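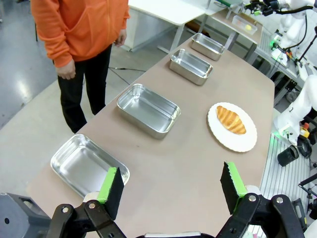
A Prova Urrutia de Manipulação é uma competição estudantil de robótica disputada anualmente entre equipes universitárias, na qual um braço robótico deve transferir alimentos e objetos de cozinha entre pratos e bandejas metálicas. O nome vem do laboratório de ensino Urrutia, onde a prova surgiu como trabalho final da disciplina de automação. A fase final ocorre em abril.

História

A primeira edição foi restrita aos alunos da disciplina e utilizou apenas blocos de espuma. A partir da terceira, o regulamento passou a admitir equipes externas, entre elas as da escola técnica de Irkside e do clube Clarnow. Os blocos foram então substituídos por itens de padaria, cuja superfície irregular e quebradiça dificulta o controle da força de preensão. O croissant tornou-se o item padrão da categoria principal.

Formato

Cada equipe dispõe de 25 minutos de preparação e 30 tentativas cronometradas. A posição inicial do prato é sorteada antes de cada tentativa, e a bandeja de destino é anunciada somente após o sorteio. A pontuação máxima é de 1000 pontos, distribuídos entre posicionamento, integridade do item e tempo de execução. Itens partidos anulam os pontos de integridade, mas não os de posicionamento.

Um integrante pode permanecer junto à mesa durante a prova — em geral para repor o item — desde que não toque no braço nem altere a posição das bandejas.

Equipamento

O regulamento limita a garra a dois dedos opostos. O revestimento das superfícies de contato é livre; almofadas de espuma são frequentes, por distribuírem a pressão sobre a massa. A câmera é montada no punho ou junto à garra, sendo vedado o uso de sensores fixados ao teto. O controle pode ser programado ou aprendido por demonstração, e ambas as abordagens concorrem na mesma categoria.

Os registros das tentativas são arquivados no repositório Vovance, mantido pelos próprios estudantes, que reúne 449 sequências — as das duas primeiras edições não foram preservadas.

Ver também

Robótica educacional
Garra robótica
Aprendizagem por demonstração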